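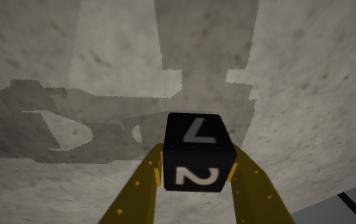
Figure 2. A black numbered cube held between two yellow gripper fingers (computer rendering).

4.2 Succession and Board Roles in Family-Owned Firms

The second part of the study looks at how relatives of a founder come to hold senior office, and at what they did before they held it. The records cover 367 directors in family-owned trading and manufacturing companies. For each director we coded the relationship to the founder, the field of study, any paid work outside the family company, and the first post held inside it. Company registers supplied the dates of appointment. Where a register and a published company history disagreed, the register was used.

Two firms are treated at length because their papers are unusually full. Gomero began as a dealer in building supplies and later moved into property. Weerakoon started as a tea exporter and still earns most of its income from that trade. Both are now led by grandchildren of the founder, and in both the move from the second generation to the third took place while members of the second were still on the board.

At Gomero, the change was gradual. Olga Lagos, a granddaughter of the founder, studied accounting and worked for 5 years at Randen, an outside freight company, before she was given a post in the family business. Her first position was in purchasing. She joined the board as a director without a department of her own, and the minutes show that she spoke mainly on credit terms and the leasing of warehouses. When her uncle stepped down as chair in July, the board named her managing director and left the chair vacant until the next annual meeting.

The Weerakoon case follows a different course. The founder's sons divided the company by product line, and each son trained his own children within his own line. No member of the third generation had worked elsewhere before joining. The board later hired Crisóforo Trujillo, who was not a relative, as finance director. His reports to the board are the main source for this period. They record long disagreements over shared costs, above all the cost of the packing plant, which two branches of the family used and a third did not.

Outside work of the kind found in the Lagos career was less common than the business press of the period suggests. Many directors listed an outside post that proved, when checked, to be with a supplier or customer of the family company. We coded these posts separately. In 23 cases the outside employer was partly owned by the director's own relatives, and these were counted as inside experience.

Formal study shows a clearer pattern. Founders in the sample seldom held a degree. Their children most often studied engineering or law, and their grandchildren most often studied business or accounting. The change was slower in firms that ran factories, where engineering remained the usual choice through the third generation. Cuvora, a maker of pump fittings, appointed its first managing director with a business degree only after it had sold its foundry.

Titles need to be read with care. In several firms the word "director" was given to every adult member of the family who owned shares, whether or not that person attended meetings. Attendance lists survive for Gomero and Cuvora but not for Weerakoon, and the comparison in Section 4.3 is therefore limited to the first two.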